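Surface, Vessel, Contents: Setting Up a Small Work Table
Speaker notes, Sota Ibihara session, 4 May 2025 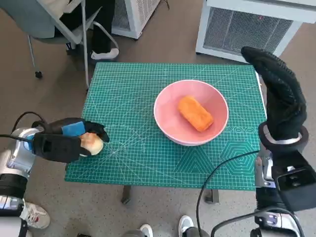 Opening (slide 1)

Leave the slide up while people sit down. State the topic: how a cutting mat serves as the base layer for a small table used for tabletop tasks with bowls and food-shaped items. Scope is the mat, the bowl and what goes in the bowl. Lighting and seating are covered in the second session.

Point to the mat. Green, self-healing, fine white grid, angle lines. It covers the table top. Mention the hexagon and triangle patterns near one corner; we use that corner as the orientation mark. If the mat is turned, the mark moves, and anyone comparing two sessions will notice.

Why a mat (slide 2)

Three candidates were compared for the Renier tables: bare top, cloth, cutting mat. The bare top reflected too much light. The cloth moved whenever a bowl was pushed sideways. The mat stayed put and wiped clean.

Give the test size: 216 placements per surface, same bowl, same person. Do not read the whole table aloud. The handout has it.

Expect a question about using the grid as a ruler. Answer: it is adequate for putting a bowl back where it was. It is not a substitute for measuring the table itself. Printed grids differ slightly between makers, so keep to one mat for one series.

The bowl (slide 3)

Round, pink, smooth inside. Color matters more than people expect. Pink against green separates well at a distance and under mixed light. The white bowls from the first order were moved to the Flandine room, where the tables are dark.

Centering procedure:
Find the middle of the mat by counting grid squares from two adjacent sides.
Set the bowl down without sliding it.
Look from directly overhead and correct once.
Leave it alone after that.

A bowl casts a shadow on one side when the light is uneven. Do not move the bowl to fix the shadow. Note which side it falls on and continue.

Contents (slide 4)

Go back to the first slide for this part. The orange block in the bowl is set diagonally. A loaf-shaped piece has long sides and short sides, and a diagonal position leaves space along both long sides. Set parallel to the table edge, the same piece looks tidier and gives no advantage for picking up.

The bun is the second item. Golden-brown top, pale side. It is a useful contrast to the block: round against rectangular, two tones against one. Items enter from the left in our layout, over the left edge of the mat, so the right half of the table stays free of stock.

Pause for questions on item choice. The usual one is whether to use real bread. Our position: no, for anything longer than one afternoon. Crumbs collect on the mat and the shape changes between morning and evening.

Wear and replacement (slide 5)

Morikawa tables were logged from August onward. The first mat was retired after 363 sessions, for curling at one corner. The surface itself was still sound. Storage was the cause: it had been kept rolled.

Store flat. Wipe with a damp cloth and dry before stacking. Keep away from heaters and from windows that get direct sun.

The replacement reached 428 sessions and is still in use. Both figures are from the paper log. The Wasex log was started later and does not match on dates, so do not quote it if asked.

Timing

Reset of one table, from clearing to centered bowl, takes around 60 seconds with practice. Demonstrate once at normal speed. Skip the slow version if the session is running late.

Handout has the surface table and the storage notes. Spare copies are in the folder by the door. Collect the demonstration mat at the end and carry it flat.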